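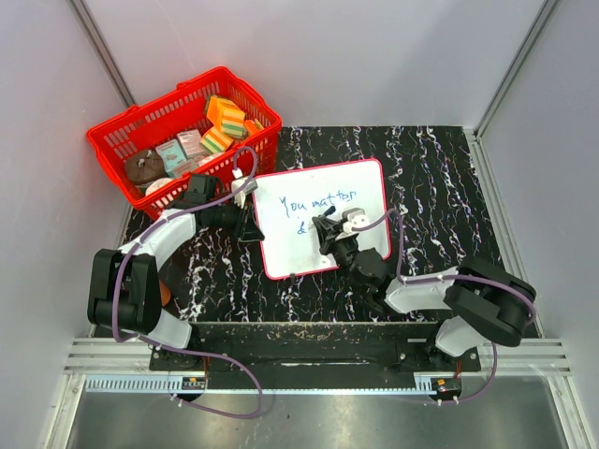 赤いかごには小さな箱もふたつ。

# 選挙区の線が、うちの前の通りを越えてきました

みなさま、お変わりありませんか。プレジッツ（Presitz）の町はまだ朝晩ひんやりとしていて、わたしなどはいまだに冬の上着をしまう決心がつかずにいます。去年も早々にしまって、翌朝にはまた引っぱり出すはめになったものですから。

さて、前の号の終わりに「次は町議会の話を少し」と書きましたところ、思いがけずたくさんのお返事をいただきました。本当にありがとうございます。こういう話題はみなさん退屈なさるかしらと案じていたのですが、いちばん長いお手紙は便箋の裏まで使って、ご自分の地区の議員さんへの不満がびっしりと綴られていて（お名前は伏せておきますね）、ああ、みなさん言いたいことがおありだったのだなあ、と嬉しいような申し訳ないような気持ちで読みました。

今回は、その町議会がいま進めている選挙区の線引きの見直しについてです。少し長くなりますので、お茶でもご用意のうえ、どうぞごゆっくり。

## そもそも何が変わるのか

うちの前を通っているゼスレント通り（Zesurent）は、ずっと東区と中央区の境目でした。通りの北側に住む人は東区、南側に住む人は中央区。わたしは南側ですから、引っ越してきてからずっと中央区の投票用紙を受け取ってきたわけです。向かいのパン屋さんは北側なので東区で、選挙のたびに窓に貼られるポスターの顔ぶれが、うちの並びとはまるで違っていました。道を一本はさんだだけなのに、と毎回おもしろく眺めていたものです。

今度の案では、この境目が南へ二筋ずれて、シェイ坂（Hsieh）の下まで下がります。つまり、うちのあたりがそっくり東区に入るのですね。動く世帯の数は300。町全体から見ればわずかなものだと言う方もいらっしゃるでしょうが、前回の東区の選挙は85票差で決まっているのです。それを思い出すと、300世帯というのはなかなかの重みがあります。

見直しの理由は、住民の数の釣り合いです。川沿いに新しい集合住宅が建って、中央区ばかりがふくらんでしまいました。ひとりの議員さんが受け持つ人数に差がありすぎると、一票の重さも人によって違ってしまう。これは理屈としてまったくそのとおりで、わたしも見直しそのものに反対するつもりはありません。どこかで線は引き直さなければいけないのです。

ただ、線をどこに引くかとなると話は急にややこしくなります。役場に置いてある説明の冊子を二度読みましたが、「人口の均衡および地域の一体性を考慮し」とあるばかりで、なぜシェイ坂の下なのか、坂の上ではいけなかったのか、肝心のところが一行も書いてありません。坂の上と下では、暮らし向きがずいぶん違うのですけれど。

## 坂の上と、坂の下

ご存じない方のために少しだけ。シェイ坂は、地図で見ればどうということのない短い坂です。でも歩いてみると息が切れます。上には古くからのお屋敷が並び、下には小さな店と貸し部屋が軒を接していて、買いものも、子どもたちの学校も、バスの停留所も、上と下とで別々です。坂の下の人たちにとっての困りごとは、大雨のたびにあふれる側溝と、早々に終わってしまうバスの最終便。坂の上の人たちの困りごとは、並木の根が歩道を持ち上げていることと、夜中に抜け道として使われる車の音。どちらも大切な困りごとですが、同じ議員さんに同じ熱心さで取り組んでもらうのは、なかなか難しいように思います。

側溝のことでは、ちょっと思い出があります。何年か前の七月、ひどい夕立のあとで坂の下が膝の下あたりまで水につかりまして、わたしは中央区の議員さんに手紙を書きました。外国から来た者が書くつたない文章でしたから、返事などいただけるかどうかと思っていたのに、ほどなく丁寧なお返事が届いて、秋には本当に工事が入ったのです。格子の蓋が新しくなって、あれから水の引きがずいぶんよくなりました。

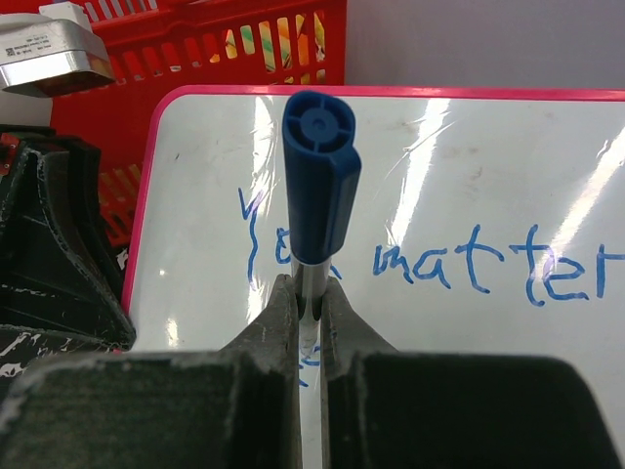

ですから、わたしの中ではどうしても、中央区の議員さんとのおつきあいを手放すのが惜しいという気持ちがあるのですね。これは公平な見方とは言えません。自覚はしております。東区には東区の立派な議員さんがいらっしゃるはずですし、お会いしたこともないうちからあれこれ申し上げるのは失礼というものです。

それでも、住んでいる場所の名前が変わるというのは、思っていたより落ち着かないものですね。家も窓からの眺めも隣のおばあさまも同じままで、手紙を書く相手だけが変わる。坂の下のお店の奥さんにそう話しましたら、「あなた、向こうに知り合いがまたひとり増えると思いなさいな」と、焼き菓子をひとつおまけしてくださいました。ああいう考え方ができるようになりたいものです。

## 説明会に行ってきました

2020年3月5日、スケリー会館（Skelley）で住民向けの説明会がありました。夕食を早めに済ませて、隣のおばあさまと連れだって出かけました。来ていたのは22人。わたしたちもその中に入っています。広い部屋でしたので椅子がずいぶん余って、前の方に座るのは気が引けて、みんな揃って後ろの列に固まってしまい、役場の方が「どうぞもう少し前へ」と何度もおっしゃっていました。こういうところは、どこの国でも同じなのですね。

はじめに役場の方から地図の説明がありました。正直に申しますと、地図の色分けがとても見づらくて、薄い緑と薄い青の境目がどこなのか、おばあさまは最後までわからずじまいでした。お帰りの道で「それで、わたしはどっちなんだい」とお尋ねになるので、東区になるそうですよ、とお答えしたら、「若いころも東区だったよ」とおっしゃる。伺えば、ずっと昔にも線引きの見直しがあって、そのときに東から中央へ移されたのだそうです。今度は、もとに戻るだけなのですって。わたしはすっかり感心してしまいました。線というのは、行ったり来たりするものなのですね。

質問の時間には、坂の下に住むロサウラ・ニナさん（Rosaura Nina）が立ち上がりました。わたしはこの方のお話を聞けただけでも、出かけた甲斐があったと思っています。落ち着いた声で、紙も見ずに、こんなふうにおっしゃったのです。

「人数を揃えることには賛成です。でも、人数を揃える線は一本だけではないはずです。ほかにどんな線を検討して、なぜやめたのか、それを見せていただけませんか」

会場がしんとしました。役場の方はしばらく書類をめくってから、検討した案はほかに三つあったこと、資料として配る予定はなかったこと、しかし請求があれば閲覧はできることをお答えになりました。するとニナさんは、「では、いま請求します」とすぐにおっしゃって、後ろの列から拍手が起こりました。おばあさまも叩いていらっしゃいましたよ。

ほかには、投票所はどこになるのかという質問が出ました。これはわたしも気になっていたのです。いまの投票所はうちから歩いてすぐの小学校ですが、東区になると橋の向こうの体育館になるかもしれないとのこと。「かもしれない」というのが困りますね。足の悪い方には橋の上り下りが相当にこたえますから、そこだけは早く決めてお知らせくださいと、わたしも勇気を出して手を挙げました。声が裏返ってしまいましたが、ちゃんと記録に取っていただけたようです。

それから、駐車場のことを長々とお話しになった紳士がいらして、これは線引きとは関わりのない話だったのですけれど、どなたも止めずに終わりまで聞いていました。きっとどこかで話したかったのでしょう。役場の方も辛抱強くうなずいておられて、わたしはああいうお仕事をなさる方を、やはり偉いと思います。

## 町の便りに載らなかったこと

説明会のあとに届いた町の便りには、「活発な意見交換が行われ、おおむね理解が得られた」とありました。おおむね、とはまた便利な言葉です。理解はいたしました。納得したかどうかは、また別の引き出しに入っている話だと思うのです。

わたしが少々残念だったのは、肝心の議員さんたちの姿がほとんど見えなかったことです。東区からおひとりお見えになっていましたが、中央区からはどなたも。線を引かれる側の住民が夜に集まっているのですから、せめて顔を見せてくださってもよかったのに、と帰り道でおばあさまとずいぶん言い合いました。選挙の前にはあんなに熱心に戸口までいらっしゃるのに。次にお見えになったら、あの晩はどちらに、とにこやかに伺ってみるつもりです。

もっとも、東区からいらしていた議員さんは感じのよい方でした。終わったあと椅子を片づけながら、坂の下の側溝のことをご存じかどうか尋ねてみましたら、場所まで正確にご存じで、わたしの方が面食らってしまいました。お会いしてみるものですね。さきほど「惜しい」などと書きましたのを、少しだけ取り消しておきます。 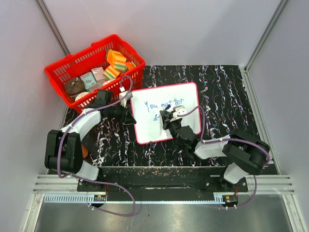
## ご意見の出し方

案に対する意見は、役場の窓口か郵便で受けつけています。用紙は窓口に置いてありますが、ふつうの便箋でもかまわないそうです。お名前とご住所を忘れずにお書きください。わたしは一度書き忘れて突き返されたことがありまして、あれは気恥ずかしいものでした。

長さは2000字までと決まっています。わたしの下書きはすでにそれを越えてしまい（このお便りを読んでいらっしゃる方なら驚かれないでしょう）、いま泣く泣く削っているところです。短くても大丈夫ですよ。「橋の向こうの投票所は遠い」の一行だけでも、立派なご意見として綴じてもらえます。

日本語で書いたものを訳してほしいという方がいらっしゃいましたら、どうぞ遠慮なくわたしまでお送りください。辞書を引き引きになりますので少しお時間はいただきますが、夜は比較的暇にしております。なお、投票の資格をお持ちでない方でも、町に住んでいれば意見は出せると窓口で確認してまいりました。わたし自身、資格をいただく前から手紙だけはせっせと書いておりましたし、読んでもらえなかったと感じたことは一度もありません。

ニナさんが請求なさったほかの三つの案も、窓口で見せてもらえるようになりました。わたしもさっそく見てまいりました。ひとつはうちの前の通りをそのまま境目に残し、かわりに川沿いの集合住宅を西区に移すという案で、素人の目にはこちらの方がすっきりして見えたのですが、そうなると今度は川沿いのみなさんが、いまのわたしと同じように首をかしげることになるのでしょう。難しいものです。地図は大きな紙ですので、ご覧になるときは奥の机を借りるとよろしいですよ。手前の台では半分しか広げられません。

## おしまいに、いくつか

先日お願いしたバスの最終便についてのお返事も、引き続きお待ちしています。坂の下から通っていらっしゃる方の声が、まだ少し足りません。

それから、お料理の欄を楽しみにしてくださっている方には、今回はお休みでごめんなさい。線引きの話で紙幅をすっかり使ってしまいました。次の号では、向かいのパン屋さんに教わった固くなったパンのスープを載せます。玉ねぎを多めにご用意ください。

役場の閲覧は昼休みのあいだ閉まりますので、お出かけの際はその時間を外してどうぞ。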